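Looking after your Griltora cell: frequently asked questions

Welcome! If you've landed on this page you've probably just had a Griltora put in, or you've inherited one from whoever had the job before you. We've gathered up the questions that come through to the Vedero service desk most often and answered them the way we would on the phone, so forgive us if we ramble a bit. Everything on this page applies to the single-arm cell with the soft-sleeve gripper and the wrist camera. If yours has the older suction head, the Maglaya depot looks after those and has its own set of notes.

How much room does the cell need?

More than you'd think, but not as much as people fear. The arm reaches 739 mm from the centre of its base, and we ask for another 45 cm of clear floor beyond that on every side where somebody might walk. You don't need a special floor. Plenty of cells live on concrete, vinyl or ordinary office carpet, and as long as the base plate is bolted through to something solid the arm won't mind one bit. If the carpet is thick, cut it away under the plate, otherwise the whole thing rocks and you'll spend your afternoons chasing a calibration fault.

What order do I switch things on in?

Controller first, then the arm, then the gripper. Wait for the steady green light on the controller before you touch the arm switch. It can take nearly seven minutes on a cold morning, which feels like an age when you're standing there with your coffee, but please do let it finish. If you jump ahead, the gripper comes up without its zero position and you'll have to start over.

How often should I clean the gripper sleeve?

Once a week for most sites, and at the end of every shift if you're handling anything dusty. Park the arm at the service position, switch off the gripper, and wipe along the folds with a damp cloth and a drop of dish soap. Go gently and get right down into the ribs, where the grit likes to settle. Dry it with a second cloth. Please don't use methylated spirits or any citrus cleaner! They leave the rubber chalky, and we've replaced more sleeves for that than for honest wear.

While you're there, have a good look for splits. A hairline mark on the crest of a fold is fine for now (make a note of it in the log). A mark down in the valley between two folds means it's time for a new sleeve.

My fingertips have started slipping. Do I need a new gripper?

Almost certainly not. The fingertips are a wearing part, a bit like brake pads, and they're meant to be swapped. Loosen the small retaining screw, slide the old tip off, slide the new one on until you feel it seat, and nip the screw up again. Finger tight and then a quarter turn is plenty. Afterwards run program 233 from the maintenance menu, which opens and closes the gripper slowly and relearns where the tips meet. If you skip it the cell will still run, but it'll squeeze too hard on thin things and not hard enough on thick ones.

Can I set it up for plastic bags and other floppy film?

You certainly can, and it's one of our favourite jobs to help with, even if it takes some patience. Film is slippery, it's shiny, and it never sits the same way twice. Turn the grip force down to its lowest setting and bring it up one notch at a time until the bag stays put through a slow lift. A bag that's been twisted into a rope gives the fingertip much more to pinch than a flat sheet does, so start your trials with those and work up to the loose, crumpled ones. 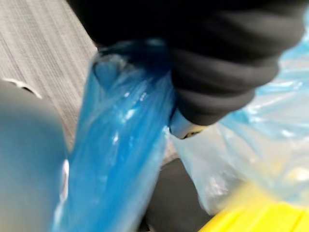 The camera picture looks washed out. What's wrong?

Start with the lens, which picks up a film of dust in no time. A dry microfibre cloth will do. If it's still hazy, check whether there's a window or an overhead light reflecting off whatever you're handling. Moving a lamp half a metre has fixed more of these calls than any software update we've sent out. Once the colours look right, save the exposure so you don't lose it at the next restart.

Where do I send parts for repair?

Our workshop in Flindau takes grippers, cables and controllers. Pop the part in its original box if you still have it, with a note of the serial number and what it was doing when it stopped. The workshop shuts for stocktaking in August, so if something's looking tired in July, send it along early.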